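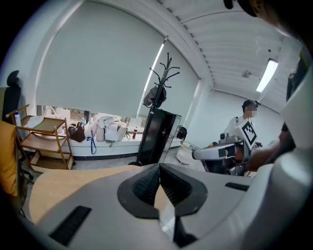 Sukolora in May, sleeves optional

Packing and tidying help wanted, 4 hours a day

Sukolora is looking for people who can fold a shirt, close a drawer and put the lid back on the jar it came off. You'd be surprised how short the list is. Shifts start at 9 a.m. in our Neva Street rooms and involve sorting, packing, unpacking and packing again – patience beats talent. You'll be on your feet for most of it and should be able to lift 30 pounds. Pay is $40 for a trial shift, $50 more if you stay for the afternoon. Apply at the front desk.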